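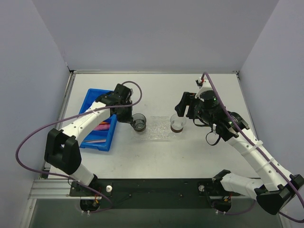
The meeting opened at 7:05 in the upstairs room at Skamwood Hall with a quorum present, and the first business was the water. Residents of the lower lanes have been complaining of brown tap water since the Wiegand main was flushed in October, and the supplier's position, repeated again in its latest letter, is that the water is safe and the color is "cosmetic." The secretary was asked to record that the members do not accept the word. Anyone who has run a tap on Mill Lane before breakfast knows the sort of thing: a small clear plastic cup with something dark and murky at the bottom of it, and very little appetite for finding out whether it is cosmetic.

Minutes of the previous meeting. Approved with one correction. The line stating that the supplier "will" replace the valve at the foot of the hill was changed to "says it will." The valve has not been replaced.

Supplier's letter. The letter runs to four pages. Members noted that two of them are a leaflet on saving water in the garden. The letter states that test results were "within expected limits" but does not give the results, the limits, the date of the tests, or the addresses where samples were drawn. A member asked whether the samples could have come from the treatment works, a mile upstream of anybody's kitchen. The letter does not rule this out. Agreed to write back asking for the actual figures, and to ask for them by address.

The Briver proposal. Briver has offered to fit a filter at every house on the association's list, 291 in all, at a charge to be added to the annual fee. The chair read the summary aloud. Points raised:

The brochure says the filter removes "up to" nearly everything. Several members observed that nothing at all is also covered by "up to."

The cartridge must be changed every 4000 gallons. The brochure does not say how a household would know when it had got there. There is no meter on the unit.

Replacement cartridges are sold only by Briver. No price is given past the first year.

If the pipe is the trouble, a filter at each sink leaves the pipe as it is and moves the bill from the supplier to the residents. This was the strongest feeling of the evening and was expressed more than once.

One member spoke in favor. Her family has small children and they have been buying bottled water for weeks — she would take an imperfect filter now over a perfect main in three years. The point was thought fair. It was suggested that households who want a filter are free to buy one, and that the association need not sign for everybody.

A motion to accept the proposal was put and failed. A motion to defer it until a price for second-year cartridges is received in writing was carried.

Independent testing. Quotation received from Atano for $1256, covering 15 samples, lab fees and a written report. Asked what made this firm more trustworthy than the supplier's, the secretary replied that Atano would at least be working for the association. Asked whether the firm had ever worked for the supplier, the secretary did not know and will find out. Approved, subject to the answer. Samples to be drawn first thing in the morning, before any tap in the house has been run, and residents are asked not to clean out their faucet screens beforehand to be helpful.

It was also asked what the association intends to do if the results come back clean. After some discussion it was agreed that they will be published either way.

Billing. The supplier's offer of a "goodwill credit" was discussed. To claim it, a resident has to sign a form, and the third paragraph of the form appears to give up any later claim for the same period. The chair's advice is to read the third paragraph before signing. A copy will be pinned up by the front door with that part underlined.

Road repairs. The patch over the October dig has sunk. The contractor has been told. The contractor was also told last month.

Other business. The light on the back stairs is out. The bench by the bus stop was put off again for lack of time. A request to shorten these meetings was heard at some length.

Next meeting, Monday at 7:00, same room. Members with discolored water are asked to write down the day and hour each time it happens and bring the list.

Closed at 9:20.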